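Lostthorpe Supper Club: August meeting minutes
Filed under: Club News, Minutes
4 comments | 11 shares

Hi all, I'm doing minutes again, so blame me for anything I got wrong. We started at 7 and seven of us made it, plus Man-sik Hong on the phone from his car (parked, he swears). 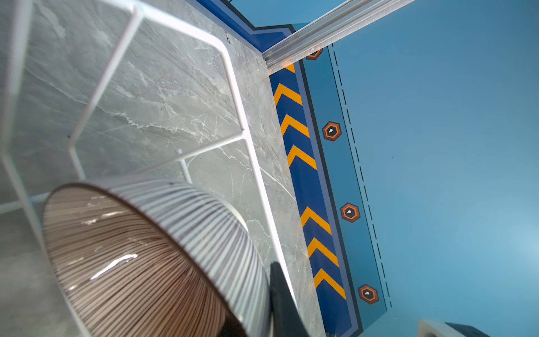
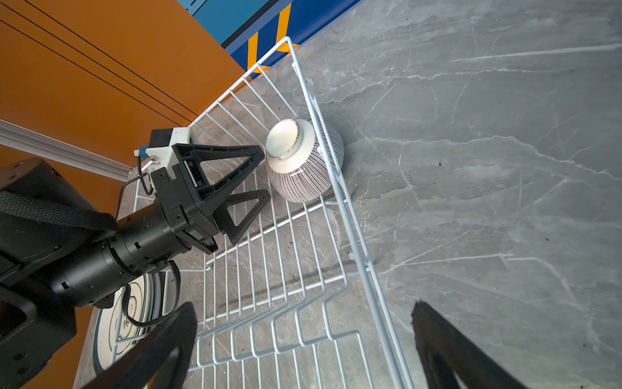
Money first. We have $2,311 in the account, and that's after paying the hall deposit. Anil Pisharody thinks we should hold back $665 for the harvest supper and leave the rest alone until spring. I said that sounded stingy, then he showed me last year's grocery receipts and I took it back! Approved, all in favor.

Harvest supper. We went back and forth on the menu for ages. Fana wants two soups and bread, Man-sik wants a proper roast. We settled on one soup (squash), one roast, and whatever people bring for dessert. Tickets capped at 100, same as the hall limit. Arel is doing the posters and would like the wording by the end of the month, please, not the night before like last time (sorry, Arel).

Parking. Mrs. Navickas next door has offered her side lot again. Anil will go over and say thank you, and ask if we can put out cones.

Music. Man-sik's cousin's band is a maybe. The call dropped while he was telling us what they charge, so I'm carrying this one over.

Any other business: the hall key sticks and you have to pull the door toward you while you turn it. I'll ask about getting a new one cut.

We wrapped up a little before 9. Next meeting is at my place, same time, and I'm making chili.

Related posts
July meeting minutes
Squash soup for a crowd
Supper tickets: how to reserve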